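Breakroom & Small Office Supply Forum > Beverage Stations > Equipment

Thread: Wire cup holders vs. wall tube dispensers for a self-serve counter

Started August 4, 2026

gasket_lane
Setting up a self-serve coffee point on the second floor of our Pludley building. Plain white paper cups, hot drinks only, no lids for now. The budget for the whole station is 1299 dollars and most of that is already committed to the brewer and the water filter, so cup storage has to be cheap.

Options I have priced:

1. Wall-mounted pull tube, the spring-and-gasket kind.
2. Countertop wire holder, open sides, round base.
3. Leave the cups in the plastic sleeve and cut the end off.

Option 3 is what we do downstairs and I would like to stop doing it. The sleeve falls over, cups roll, and people reach inside with their fingers. Looking for opinions from anyone who has run 1 or 2 for more than a few months.

tarebalance
Ran pull tubes for two years and replaced them with wire holders. The tube works well with the exact cup it was adjusted for. When our supplier changed the rim diameter slightly, the tube started dropping two or three cups at a time, and then, after adjustment, none. The gasket is a wear part. Ours hardened and had to be reordered.

A wire holder has no adjustment. If the stack fits between the rods, it works.

mullion44
Disagree with the above as a general recommendation. A wire holder leaves the sides of the cups exposed. Every person who takes one touches the next one down, usually on the rim if the stack is mouth up. A tube presents one cup by the base and the rest stay covered. For a shared counter with visitors I would not use an open holder.

If the gasket is the objection, buy a tube with adjustable tabs. They take a range of rim sizes and the setting is done with a thumbwheel.

tarebalance
The tab type is better than the gasket type, agreed. It still needs to be set. In an office where no one is assigned to the station, it gets set once, badly.

On rims: load the cups mouth down. Then the hand touches the base of the top cup and the rims stay inside the stack. The exposed part is the outer edge of each rolled rim, and contact there is limited.

mullion44
Mouth down in a straight wire holder means pulling the cup upward off a nested stack. They stick. People grip the second cup to separate the first one. You are back to the same contact.

gasket_lane
How bad is the sticking? Our cups are single wall, uncoated on the outside as far as I can tell. The downstairs ones separate without much trouble unless somebody has pushed the stack together.

pourover_dept
Sticking depends mostly on how hard the stack has been compressed. Straight from the carton they are usually tight. Before loading, hold the sleeve horizontally and flex it gently along its length, then slide the cups out in short sections. Do not tap the stack down on the counter to even it up. That one habit accounts for most of the doubles we used to find in the trash.

Humidity also matters. Our Carlow site keeps spare cartons in an unheated storeroom and the cups from there separate poorly in October. Cartons kept in the office for a day before loading are fine.

gasket_lane
Useful, thanks. Next question is stability. The counter is a light wood table, not a fixed surface, and people bump it. How tall can a stack be before a freestanding holder is a problem?

tarebalance
Depends on base width and weight more than on stack height. The cups weigh very little. What tips a holder is a sideways pull on the top cup, so the taller the column, the longer the lever. I load to a hand's width below the top of the rods and have not had one go over.

Check the underside of the base. Some have a rubber ring and some are bare. A bare base slides on a finished tabletop, which prevents tipping but moves the holder toward the edge over the course of a day. A thin silicone mat under it fixes that.

mullion44
Or a wall tube, which does neither.

pourover_dept
A wall tube needs a wall. The OP said table.

mullion44
The OP said wall-mounted was option 1. I assumed there was a wall.

gasket_lane
There is a wall, but it is a glass partition on one side and a shared wall with the server closet on the other. Facilities will permit drilling in the second one. It would put the cups a few steps away from the brewer.

mullion44
Then I withdraw the tube for that location. Walking between the cup and the brewer makes a line. I would still look at a countertop cabinet with the tubes built in. They start at 99 dollars for a two-column unit.

tarebalance
For 99 dollars you could buy several wire holders. The two-column cabinet also has a deep footprint. Measure before ordering, including the space in front to pull the cup out.

kettle_standard
We have used paired wire holders at the Ambaye office since the station was refitted. Two stacks close together on the tabletop, same cups in both. Draw from one and refill when it is empty, with the other as the reserve. You never have to load on top of old cups, and a person who finds one side empty does not go looking in the cabinet.

Notes from use:

Place the two bases near each other but leave enough room for a hand between the columns. If the rods of one holder overlap the other, cups catch on the way out.

Curved rods are preferable to straight ones with cut ends. The cut ends on our first pair scored the paper.

A slightly raised edge on the base keeps the bottom cup from creeping outward, but it collects coffee. Wipe it when you refill.

The rods should bear only lightly on the rims. If you have to force the stack in, the rims deform and the lids will not seat later.
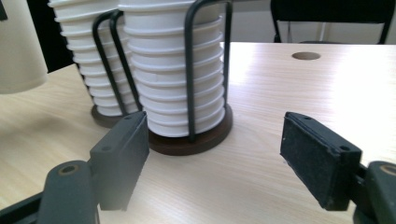
Refilling

1. Empty the holder completely.
2. Wipe the base and the lower part of the rods, then dry both.
3. Loosen the new cups while they are still in the sleeve.
4. Slide them in from the top in sections, keeping the column vertical.
5. Lift the top cup once to confirm that it comes away singly.

It takes less than 5 minutes for the pair. We do it in the morning before the brewer is switched on.

gasket_lane
White cups, black wire, brown disc base. That is close to the model I had priced, which comes with the same type of base. Is the brown finish durable? The listing I have does not state the material.

kettle_standard
I do not know the material either. Ours has been cleaned with a damp cloth and mild dish soap and the finish has held. I would not put it in a dishwasher or leave it standing in water until you know what it is.

mullion44
The stacks in that photo are white paper cups in open air, with nothing around the sides except rods. My hygiene objection stands. Side exposure includes dust and splash, and a brewer nearby produces splash.

kettle_standard
It is a fair objection for a low-traffic counter where cups stand for weeks. At our rate of use a stack does not stand long enough to collect much. If yours does, load a shorter column and keep the remainder in the sleeve in a closed cabinet.

pourover_dept
Agree with the shorter column. Also keep the holders on the side of the brewer away from the drip tray. Someone shaking out a stir stick can reach farther than you would expect.

One point for mullion44: for the Ustau reception area we did go with a closed cabinet. Visitors, coats, a door opening to the street. Open holders would have been the wrong choice there. For a staff floor I would use the wire type again.

mullion44
That distinction I can accept. My view is still that closed should be the default and open should need a justification.

tarebalance
And mine is the reverse, on maintenance grounds. The OP has enough to decide.

gasket_lane
Decision for now: two wire holders on the table, left of the brewer, silicone mat under both, mouth down, short columns. The pair comes to 15 dollars more than I had allowed and that will come out of the stir stick budget. If the cups stick I will try mouth up and report back.

One open question: does anyone use different sizes in the two holders? We may add a small cup for espresso.

kettle_standard
Yes at one point, and we went back to one size. The small cups leaned in a holder meant for the larger ones. If you add a second size, get a narrower holder for it and label the bases. Check the rod spacing against the rim diameter, not the nominal cup volume. Rim diameter varies between suppliers for the same volume.

pourover_dept
Seconding rim diameter. Bring a cup with you if you are buying in a store.

gasket_lane
Will measure the small ones before ordering. Leaving the thread open until the station is in.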